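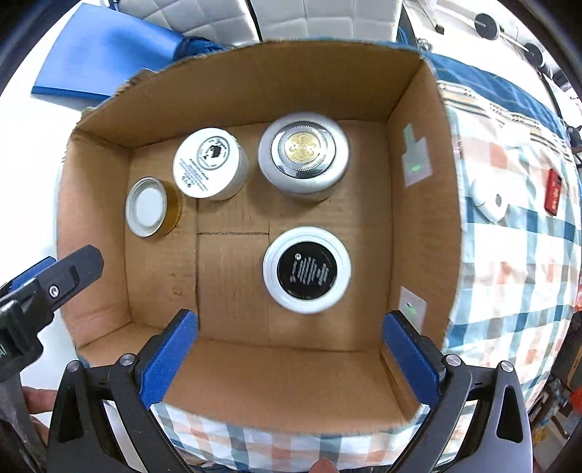

Siwan Griffiths, Applications, Lanby
Product page: Pomgate two-finger hand-held gripper. Last revised September.

The Pomgate is a hand-held gripper with two opposed, padded fingers and its own camera. The operator carries it by hand and works through the task at bench height. The recording is then used to program pick routines for an arm fitted with the same fingers. It is sold as a single tool or as a pair.

Demonstration task

Visitors to the Skodatitz open day will see the unit used for carton picking. The work is four round cosmetic containers in an open corrugated box, differing in size and lid finish: a shallow glass piece with a silver rim, a white cylindrical cream jar with a printed label, a larger silver-and-white jar with a ridged metallic lid, and a white jar with a black lid. The operator removes each item, sets it down beside the carton and returns it.

Round, low items in a deep carton are a fair test of a parallel grip. The walls restrict the approach angle, and ribbed or polished lids give the pads different amounts of purchase. Corrugated flaps should be folded fully back before starting. Meirion Penry runs the morning session and Shuk-fan Tseng the afternoon. Visitors may try the tool after either one.

Fingers and pads

Pads are blue rubber on black brackets. They are a wear part and can be changed at the bench with the driver supplied. Check pad alignment after every change by closing the fingers on the gauge block. Do not use solvent cleaners on the rubber. A damp cloth is adequate.

Specifications

Part number: 681
Maximum object width: 50 mm with standard brackets
Recommended lift angle: up to 40 degrees from vertical
Pads: replaceable, sold in pairs
Finger brackets: standard or wide
Operation: left or right hand

Jars wider than the standard opening require the wide brackets, which are colour-coded on the inner face and stocked separately. Wide brackets will be fitted for the demonstration.

Attending

The session starts at 11 a.m. in the Leclerc bay, ground floor. Closed-toe shoes are required past the yellow line. Visitors who want to try their own packaging should bring one carton and its contents and leave them with Rhydian Jenkins at the front desk before the start. Glass items are accepted if empty. Aerosols are not.

Orders and spares

Quotations are handled by Armindo Loureiro. State the part number, the bracket width and whether a carrying case is needed. Pads ship from stock; wide brackets are made to order.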